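The pantry wall is finally up!
2023-08-06

I have been threatening to do this since last November, and this weekend I ran out of excuses. We now have a white pegboard display shelf for groceries, and I keep walking past it just to look. I love it so much.

If you've been reading for a while you'll remember the old situation, a deep cupboard where bottles went to be forgotten. I pulled everything out onto the floor first and found three open bags of the same rice, plus a jar of mustard I'm fairly sure moved house with us. The pegboard came from Kolton and the hooks from Brareo (a pack of 50, and yes, I used nearly all of them). Snack bags hang along the top now, bottles go on the middle shelf with the little jars off to the side, and boxes sit on the bottom ledge. I can see everything from the doorway!

Then there's the fruit. I wanted it out where we'd eat it, so it has the dark counter in front of the shelf, and I went back and forth for ages over bowls. Bowls look lovely, but the bottom layer always goes soft before I get to it. What I settled on is a big light-blue plastic basket with slots in the sides and the floor, so air gets in from all over.

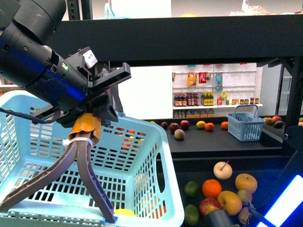 I did try a wire one from Erkora first and it left little dents in the peaches, so back it went. Plastic is kinder, and it rinses off in the sink in seconds. The handle cutouts are great too, because I can carry the whole thing out to the car on market day and bring it home full.

A few things I'd do differently: measure the tall bottles before setting the shelf height (I moved mine twice, grumbling), and buy longer screws than the packet tells you to. I'd also paint the wall first. I still might, with the leftover half can of Boros white, if I can face taking everything down again.

Next up is the spice drawer, and oh boy, it's bad in there. If you have a system for spices that survives more than a week, please leave it in the comments!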